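Site visit: Gaillard, Clunumitz — how a format gets made ready for export

14 shares | 3 comments

Gaillard opens its Clunumitz site to trade visitors one morning a year, in February. I went to see how a mid-sized independent prepares a studio format for licensing abroad. The format in question is Balance, a studio quiz in which two teams bid time against each other. It has run to 263 episodes at home and is licensed in nine territories.

Registration was at 8.30. Visitors were split into two groups, one starting on the studio floor and one in post-production. I was in the second group, led by Benoît Joly, who runs the technical side of deliveries.

The post area occupies the upper floor of the older building. It has four edit rooms, a dubbing room and a small grading suite. All media sits on shared storage one floor down, and the edit rooms work from proxies. Conform is done overnight. Joly said the main change in recent years has been the move to recording every studio camera in isolation, where previously only the programme cut and two isolated feeds were kept. Licensees ask for the isolated feeds when they train their own directors, so the storage cost is now charged to the format budget and no longer to the series.
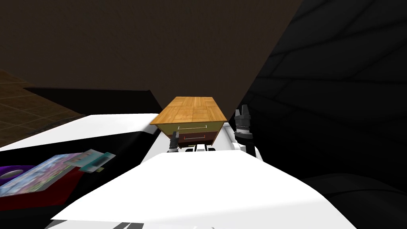
Programme masters are held at 50 frames per second progressive. Interlaced versions are made on request, and two licensees still request them. Sound is kept as separate stems: host, contestants, audience, music and effects. The audience stem is recorded from hanging microphones and is never mixed with the contestant feed before delivery. Joly played the same round with and without it. The difference in pace was larger than I expected, and the edit was identical.

The format bible was shown next. Most bibles I have seen are long on tone and short on measurements. Gaillard's has a production section that gives desk height, sight lines, the distance from each team to the clock display, and the maximum delay between a button press and a light change. Huguette Arnaud maintains it. Every licensee signs off a numbered version, and she issues a list of changes when a new one comes out. Where a territory has departed from the document, the departure is recorded in an annex with the ratings result where the broadcaster will release it. Several will not.

I asked whether the annex is shown to new buyers. Arnaud said they see the departures but not the ratings, which stay with the broadcaster that supplied them.

After a break we moved to picture checking. Every episode is viewed in full by one operator and passed through an automatic check for levels, black frames and flashing patterns. The flash test accounts for most failures, nearly all of them in the title sequence and in the last round, where the lighting cues are fastest. 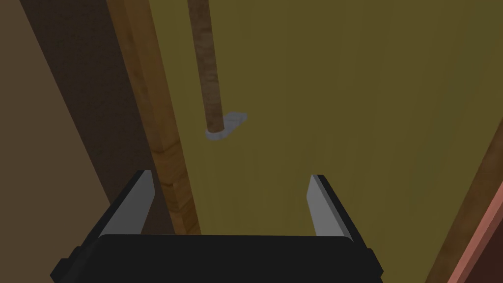

Compression was the part of the morning I had come for. Broadcasters in the nine territories use different encoders at different bit rates, and Gaillard tests each episode against a low-rate profile before release. Faces and moving graphics generally survive. Large areas of one muted colour are where the trouble tends to start, because shallow gradients break into visible steps. A wide stretch of olive green, like the one filling most of the view beyond those two open fingers, is a fair example of what a grader learns to watch. The usual remedy is a little added noise at the grading stage. Too much of it raises the bit rate and moves the fault elsewhere in the picture. Gaillard grades in ten bits and adds the noise last.

The set is designed with this in mind. The Balance backdrop was repainted after the second series, and the new finish has a slight texture that holds up better at low rates. Tobias Begay, head of studio, took over the tour at this point and walked us across the yard.

The studio floor is 400 square metres, with a fixed lighting grid and a scene dock on the long side. Balance uses five pedestal cameras, one crane and two locked-off positions. The set comes from Skandwood, which builds it as a kit and keeps the cutting files, so that a licensee can order the same pieces or have them made locally. Begay prefers the first option. Locally made desks have arrived too high on two occasions, and the host's eyeline to the clock was wrong until they were cut down.

Rigging takes two days and striking takes one. Three episodes are recorded per studio day, with an hour between them for a change of audience. A fourth was tried and dropped; the contestants held up, but the buzzer logs showed the crew resetting late. 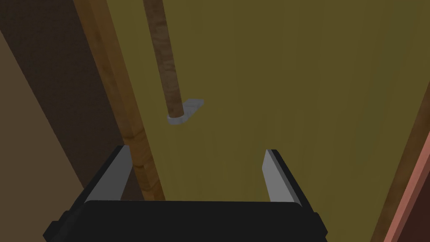
Two-finger gripper, fingers set wide apart, seen from behind and above.

The last session dealt with rights and money, and was the shortest. Benoît Chauvin, who handles sales, described the standard arrangement: an option fee, a licence fee per episode, and a consultancy charge for the first series covering a flying producer. That producer is usually Dong-hyun Maeng, who has set up four of the nine versions. Maeng joined by video link from a studio where rehearsals were under way and answered questions for twenty minutes. His main point was that the timing rules should be built into the game software before the host is cast. Versions that left it until afterwards lost rehearsal days.

Questions on streaming windows were put to Chauvin and mostly deferred. He confirmed that catch-up rights are now included in the basic licence and that clips for social platforms are sold separately, with a limit on length. He would not give the limit.

Practical notes for anyone going next year. The site is a twenty-minute walk from Clunumitz station and there is no visitor parking. Photography is not allowed on the studio floor. The printed handout contains the equipment list but omits the storage figures, so take notes in the first session. Lunch is not provided — the canteen takes cards only and closes at two.

Corrections and questions to the editor via the contact page

© Format & Floor. All rights reserved. | Contact | Back to top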